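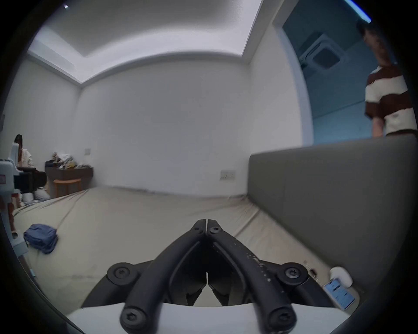

Marwan Chamoun wrote to me that his fitted sheet never stays flat, he pulls one corner and the opposite corner jumps out, and he asks if he should buy a bigger size. My answer is to measure first. Measure the depth of the mattress, not only the length and width, and compare it with the label of the sheet. If the pocket is 3 cm too short, no method of pulling will help you.

Before you start, take everything off the bed. I mean also the small things, the earphones, the cards, the clothes you plan to fold later. They slide to the headboard and go down behind it, and then you must move the whole bed to get them.

Begin with the two corners at the headboard. They are the hardest, and it is easier when the rest of the sheet is still loose. If the bed is heavy, pull it 20 cm away from the wall so your hand can pass. Then do the foot corners, one and then the other.
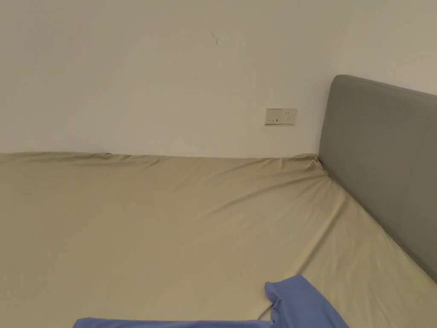
Now put your palm flat in the middle and push the creases to the sides. Do not push them to the headboard, they will collect in the corner there and you have to open it again. Lift the mattress a little with one hand and tuck the extra cloth under with the other. Shallow creases are no problem, they go away after one night of sleep.

A sheet that comes from the dryer and waits 45 minutes in the basket will have hard lines. Put it on the bed right away.

14 shares
3 comments

Recent tips
How to fold a fitted sheet alone
Cleaning a fabric headboard
Where to keep winter blankets after January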